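Wundum water notice lifted for most streets, Olta side to wait

The boil-water notice that covered most of Wundum since early December has been lifted for every street north of the rail line, the town water office said in an update posted at 4 p.m. Homes on the Olta side of town should keep boiling water for drinking and cooking until a second set of test results comes back.

The notice went out after a main broke under Kristiansen Road and pressure dropped across the lower part of the system. When pressure falls that far, ground water can get into the pipes through small cracks and loose joints. The water office said no harmful bacteria had been found in any of the samples taken so far, but state rules call for two clean rounds of testing before a notice can end.

A total of 249 homes on the Olta side are still covered. The second round was delayed there when crews had to shut a valve again to replace a worn section of pipe next to the first repair. The new section is 36 feet long and has been in service since the morning. Road crews have put down a temporary surface and one lane is open to traffic.

Bottled water is still being handed out at the Drarodier parking lot from 8 a.m. to 6 p.m. The limit is two cases per household. The office said roughly 400 cases were left at midday and that another delivery was on the way. Residents who cannot drive to the lot can call the office to have water dropped off.

People in the cleared area are being asked to flush their plumbing before they go back to normal use. The steps below are the ones the office has printed on its door cards. 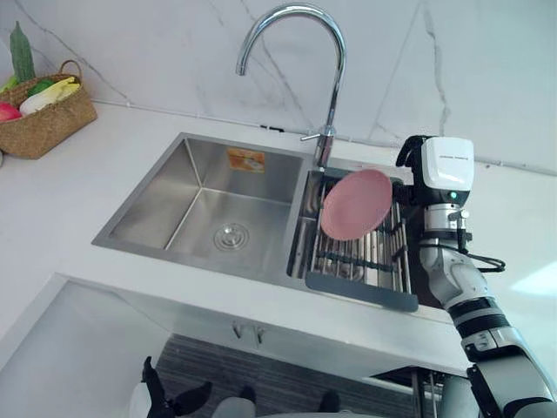
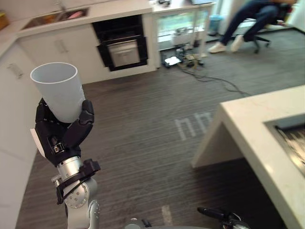
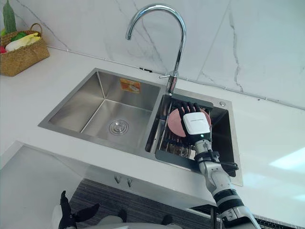
What to do if your street is cleared

Start with the cold tap closest to where the water line enters the house. Take off the aerator, which is the small screen on the end of the faucet, and run the cold water for five minutes. Then do the same at each of the other cold taps, working up from the lowest floor. Rinse the screens before putting them back.

After that, run the hot taps until the water turns cool. This empties the tank of water that came in while the notice was on. Homes with a large tank may need longer – the office suggests 30 minutes for anything over 80 gallons.

Throw out ice made during the notice, wash the ice trays and dump the first two batches from an automatic ice maker. Refrigerator and pitcher filters should be changed. Dishwashers should be run empty once on the hottest setting. Water softeners need to go through one full cycle, and owners should check the manual first.

Water may look cloudy or slightly brown for a day or two. The office said this comes from air and from sediment stirred up in the main, and that it should clear after a few minutes of running the cold tap. White laundry is better left until then.

Customers in the cleared area will get a credit for 100 gallons on their next bill to cover the water used for flushing. There is no form to fill out. Olta side customers will get the same credit once their notice ends.

The cause of the break is still being looked at. The main under Kristiansen Road is cast iron and was already on the list for replacement next year. The water office said it would ask the town council to move that work up, along with two shorter stretches of the same pipe near the school.

Results for the Olta side are expected by noon tomorrow and will be posted on the town website and at the Drarodier lot.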